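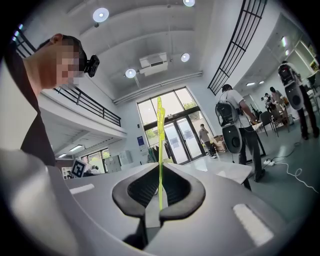
Main hall at Terkgate, mezzanine on the left.

Call for participants: Does a big bright room do anything for you?
Posted 2025-05-13 by Stela Bucur, Cernura

We are looking for people to spend two mornings in our main hall and tell us whether it's any good to work in. The pay is $200 in total.

Some background, so you know what you're signing up for. When Cernura took over the Terkgate building, we were handed a report by a design consultancy called Isen. The report says the double-height hall "opens the mind," that the white walls "reduce mental noise," and that people on the mezzanine "feel a sense of shared purpose with those below." I have read it three times and can't find where any of it came from. There is a bar chart with no numbers on the side.

The building's management now wants to take out a row of ordinary, low-ceilinged offices next door and make a second hall out of them. That is a lot of money to spend on a bar chart. Before anyone picks up a sledgehammer I'd like to hear from people who don't work for us, don't work for Isen, and have no reason to be polite.

I should say that I like the hall. It's bright and you can see the windows from most of the floor. Whether people read better, write better, or talk to each other more in it is another question, and I suspect the answer is "a little" or "no."

What you'll do

There are two sessions on separate days, one in the hall and one in Radu, which is the small meeting room at the end of the corridor. Half of the group starts in the hall and half starts in Radu. Each session begins at 9 a.m. and is over before lunch.

In both rooms you'll do the same kinds of things: read a long, fairly dull article and write a summary of it, proofread a few pages, sort a stack of mixed paperwork into folders, and then discuss a made-up scheduling problem with the people at your table. Between tasks you fill out a short form. The form asks about noise, glare, temperature, how easily you could hear the person across from you, and how often you lost your place. It does not ask whether you felt inspired. If you did, there is a blank box on the back.

During the hall session you'll spend part of the time on the main floor and part on the mezzanine. You need to be comfortable with stairs and with looking down over a railing. If you aren't, tell us when you apply and we'll keep you on the main floor. You'll still be paid in full.

Who we want

Adults who can read and write comfortably in English. That's the main requirement. We'd like a mix of people who normally work in offices, people who work at home, and people who don't sit at a desk at all. If you hate open-plan spaces, apply. If you love them, apply too, but please don't treat the session as a chance to campaign.

If you wear hearing aids or are bothered by bright light, we'd especially like to have you. The Isen report has nothing to say about either.

We can't take current or former employees of Cernura or Isen, or anyone who lives with one. We also can't take architects. Leszek Wilczyńska, who is handling the schedule, thinks I'm being unfair on that point and may be right, but the rule stands for this round.

What we won't do

We won't tell you halfway through that the experiment was secretly about something else. We won't score your summaries against each other or share them with anybody's employer. Your name is kept on a separate sheet from your answers, and that sheet is shredded after the payments have gone out.

We also won't claim too much afterward. This is a small group doing a few tasks in two rooms in one building, and it cannot tell you how ceilings affect the human brain. It might tell us whether we should spend money on this one. The results will be written up in August and sent to everyone who took part, including if they turn out to embarrass me.

Pay and practical matters

You get $200 after the second session, by check or bank transfer. We don't pay for a single session unless we were the ones who canceled. Parking is free on the street side of Terkgate but fills up early, so allow time for it or take the bus. Coffee and water are provided in both rooms, from the same machine and the same jug – Valbona Spahić pointed out that otherwise we'd only be measuring the coffee.

Bring reading glasses if you use them. Bring a sweater if you tend to get cold. Phones stay in your bag during the tasks.

How to apply

Write to Maricica Tănase at the Cernura front desk, by email or on paper. Give your name, what kind of place you usually work in, which weekday mornings you're free, and anything we should know about stairs, hearing, or light. A couple of sentences is plenty. No résumé, please, and no statement about your passion for the built environment.

If you have doubts about how the study is set up, send them along with your application or on their own. Darius Stoica designed the forms and has already rewritten them once after complaints from me. He would sooner fix a bad question now than explain it later.

You'll hear back either way.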